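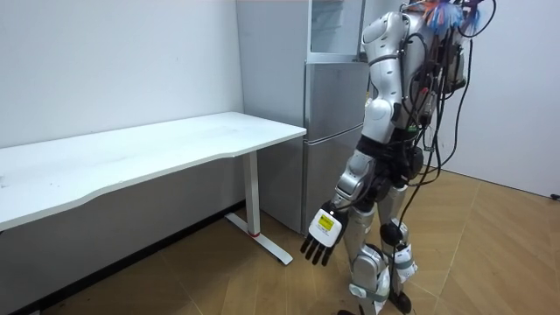
The January meeting of the Hernell Lane Water Association opened at 7:05 p.m. with Pauline Birkett in the chair. Minutes of the fall meeting were read and accepted with one correction: the shutoff at the Bellamy end is a gate valve and was written down as a ball valve. Sign-in sheets and copies of the budget were left on the white desk in the small room, and members who came in late were asked to pick theirs up from there before voting. There are 69 connections on the system at present. Two households on the upper branch have asked to be added and their applications are in order.

Well and pump. The pump was serviced by Markent in the fall. Static level in the well is unchanged from last year. The pressure tank is losing air and had to be recharged twice since the service. Markent has quoted $2695 for a new tank, fitted, with the old one hauled off. A second quote from Hatico has been promised but had not come in by the time of the meeting. Moved and seconded to accept the Markent quote if nothing lower is received by the end of the month. Carried, one against.

Leaks. The night reading is still higher than it should be. The line was walked from the wellhead to the Bellamy turnoff and no wet ground was found. Members on the lower branch are asked to read their meters at bedtime and again first thing in the morning, with no water used in between, and to drop the two numbers in the box by the pump house. 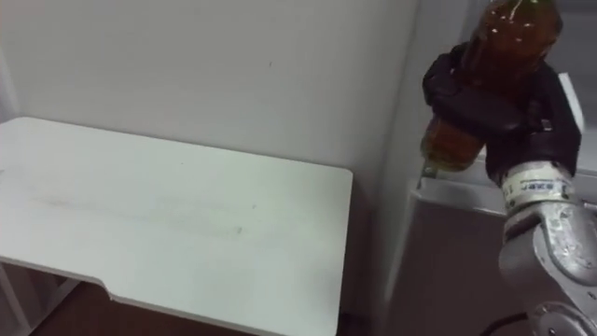 Does a member have to pay for a leak between the main and the house?

The member pays for anything on the house side of the meter. The association pays for the main, the tap and the meter itself. If the meter box is full of water, call before digging.

Rates. The base charge stays where it is. The hookup fee goes from $350 to $400 for applications received after tonight, so the two upper branch households will be billed at the old fee. It was suggested that the late charge be dropped for members who pay by the year. There was a fair amount of talk on this, mainly over how the second half would be handled if a house is sold.

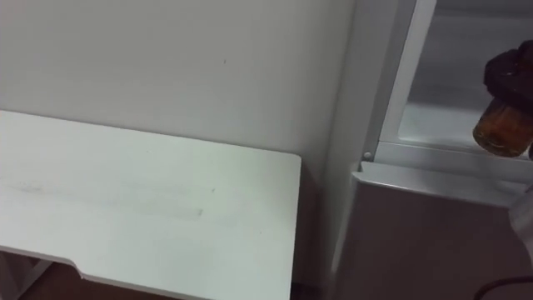
The chair said a sale could be settled at closing the same way it is now, with the meter read on the day and the difference refunded to the seller. Put to a vote and carried. Pauline will write up the wording and send it with the spring bills.

Freeze protection. Heat tape in the pump house was tested and works. Item 3 on the agenda, the fence around the wellhead, was held over.

Adjourned 8:40 p.m.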